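Print this page | E-mail this release | 14 shares | 3 comments

FOR RELEASE May 6, 2025

Kerslake puts its cell upkeep routine online, free for anybody who wants it

Hi, I'm Finn Engelhardt, and I look after the picking cell at Kerslake's Nistitz shop. Normally I don't write the press releases, but I wrote the checklist, so here we are!

As of today you can download the whole Mollholm upkeep routine, all 22 steps of it, and use it on your own bin-picking arm. We started it in December after a hose rubbed through (my fault, I'd routed it too tight) and the cell sat idle while I hunted for a spare. Since then the arm has gone 1,536 hours on the routine, and I've only been called in at night once.

Most of it is dull stuff, and I mean that kindly. Every 200 hours you drive the wrist slowly through its full reach and watch the hoses and the cable loop the entire way. Does anything pull? Does anything snag? Then you bring the gripper down low over the bin floor and check the fingers at that height, with real objects lying there. We used to do it over bare metal and missed things.

After that come the clamps. A bin that creeps even a little will throw off your picks, and you'll spend an afternoon blaming the camera calibration (ask me how I know). So we snug up the clamps first and only then run Tarna, our calibration script, which comes in the same download.

Step 19 is still a bit rough, by the way. It covers swapping the gripper fingers, and I'd love to hear from people who do it faster than I do.

The routine and Tarna are on the Kerslake support page now, and paper copies can be had from the Nistitz front desk.

Comments (3)

gearmouse: Clamps before calibration, yes! We had ours backward for a year.

P. in maintenance: Does the 200 hours count idle time?

Finn Engelhardt: Only hours with the arm moving. I'll add that to the sheet, thanks!
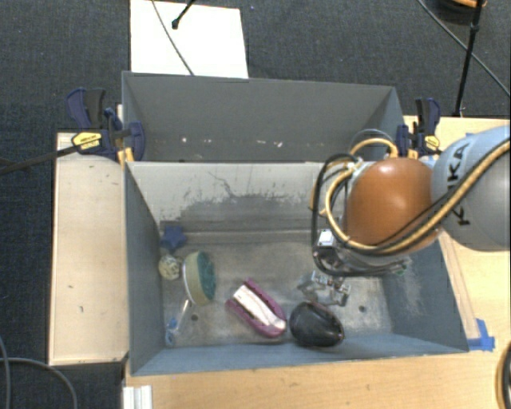 The gripper low over the front bin, with hoses and cable looped at the wrist.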